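What Happens After "Charged"? Following Theft Cases Through the Local News
Project report by Ailbhe Hayes and Lenni Pelkonen
Supervisor: Kerttu Kokkonen

We started with a stolen cargo bike. It belonged to Lenni's neighbour in Jindholm, and the arrest made the front page of the local news site with a photo of the bike and the name of the street. Then we looked for the verdict and couldn't find one anywhere, which bothered us so much that it became our project!

Our question was simple: when a local news site reports that someone has been charged with theft, does it ever tell readers how the case ended?

Method
We collected 162 reports of theft charges from two sites, one covering Jindholm and one covering Floro. For each we noted the headline, whether the accused was named, and what the police were quoted as saying. We then searched both archives for any later story on the same case. The court lists were a huge help (thank you to Colton Doucette, who showed us how to read them and put up with a lot of emails). Cases where the hearing was still to come were left out.

What we found
Only 30 of the reports had a follow-up giving the outcome. We had both guessed far more, and Lenni had to buy the cakes. Follow-ups were mostly for bigger thefts, or for cases with something odd about them, like the man accused of taking a church bell. Where charges were dropped, we found hardly any mention of it, even when the first story had printed a full name.

The wording surprised us too. "Allegedly" often appeared in the second sentence but was missing from the headline, and on a phone the headline may be all that anyone reads. We would love to see somebody test that properly.

Problems
Some names were spelt differently in the court list and the story, so we may have missed a few matches. Our first spreadsheet also counted one Floro case twice until Lauri Saarela spotted it on a Thursday afternoon, just before we printed the poster.
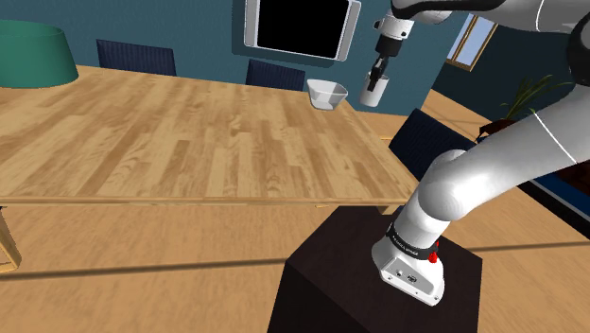 Theft cases reach the reader in pieces, and our last chart tries to show where the pieces stop. Each case is a strip, with one shade for the arrest, another for the charge and a third for the outcome. We laid the strips side by side and staggered them by date, so the finished chart looks a lot like that wooden table top, all honey, tan and darker brown blocks. The darkest shade is the outcome, and there is very little of it. Next term we want to add Sukerano and ask the editors how they choose which cases to go back to.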